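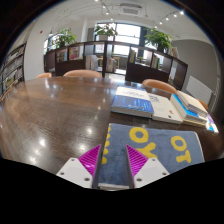 Why not just buy one, a reader wrote under my March post, when Miltura sells a perfectly good gripper and you have already spent more on filament and screws than theirs costs? Which is fair, and I have been carrying that question around with me while I swept up plastic crumbs. I did look at the Miltura. I looked at it for a long time, the way you look at a pie in a bakery window. But I wanted to know how a gripper works from the inside, and I have never learned a thing that way except by building it badly first and then a little less badly.

June 10, 2018

So, where are we! If you are new, I'm building a gripper you hold in your hand, with two fingers that come together when you squeeze, and the plan is for the same two fingers to bolt onto a robot arm later. I call the whole project Zillstead, after the street I lived on when I first took apart a radio and couldn't put it back. Most of the building gets done at Tretbridge, the shared workshop across town, and the rest at home at night when I ought to be asleep.

The fingers

These are version four. The white mounts came out of the big printer at Tretbridge, and they are full of little screw holes, more than I need, because I kept changing my mind about where the pads should sit and it was easier to leave all the old holes in the drawing. I've decided I like them. They look busy and important.

Version one had fingers that bent away from each other as soon as they closed on anything. Version two was so stiff and heavy that my wrist gave up before the plastic did. Version three was nearly right, and then I sat on it. The current one comes to 564 grams with the handle, and I can hold it out for a good while before my arm starts complaining. I'd like to get it lower, but the handle is where the weight is and I'm fond of the handle.

The pads

I had no idea how much of this project would be about pads. I thought fingers were the hard part and pads were a thing you stuck on at the end, like felt feet on a chair. My first ones were smooth, and cloth slid straight out of them. Then I tried ribs running straight across, which did fine as long as I pulled in one direction and let go cheerfully in the other. The diagonal ribs were a suggestion from the comments here (thank you, whoever you are, you signed it only with a row of dashes) and they are what's on the gripper now, fine ribs on a slant down the inner face of both fingers. Each pad is 46 millimeters long. They're magenta, and yes, I know. The other spool on the sale shelf was brown.

Before I let myself play with anything interesting I put the pair through 1000 squeezes on an old tennis ball, in front of the television, over several evenings. One screw backed out near the end and rolled under the couch, where it remains. I've put thread locker on the others.

Cloth

Cloth is what I really care about. A block stays a block when you pick it up, but a towel changes its mind about what shape it is the moment you touch it. The one I use most is blue-gray and fuzzy, with big yellow letters all over it, and I've grown very attached to those letters, because when a fold moves I can watch them go with it. Folded up on a table it makes a nice thick edge to close on. You come down over it, squeeze, and get a narrow ridge of towel between the ribs.

The trick I'm slowly learning is to go in gently. My instinct is to shove the fingers down hard and clamp, and then I come up with the top layer only and the rest stays where it was. If I go slower and let the pads angle in under the fold a bit, I have better luck with all the layers at once. A polished tabletop makes it harder, by the way. The towel likes to skate off ahead of you, and you end up chasing it toward whatever else is out, usually books in my case.

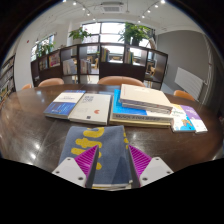 What comes next

The motor, finally. I've got a little Jaramillo servo sitting in its box on my desk at home and I've been putting it off for weeks. It has to pull as evenly as my hand does, and my hand, it seems, does a lot of small clever things without consulting me. I want the first powered version to do nothing but open and close, and once it will do that 1000 times on the tennis ball without shedding any hardware, I'll give it the towel.

I also need to redraw the handle so there's somewhere for the cable to go that isn't up my sleeve. If anyone has routed a cable through a squeeze handle and was happy with it, please leave me a note, with measurements if you have them. I'll post the drawings for the version four fingers once I've cleaned out the extra holes, or maybe I'll leave them in.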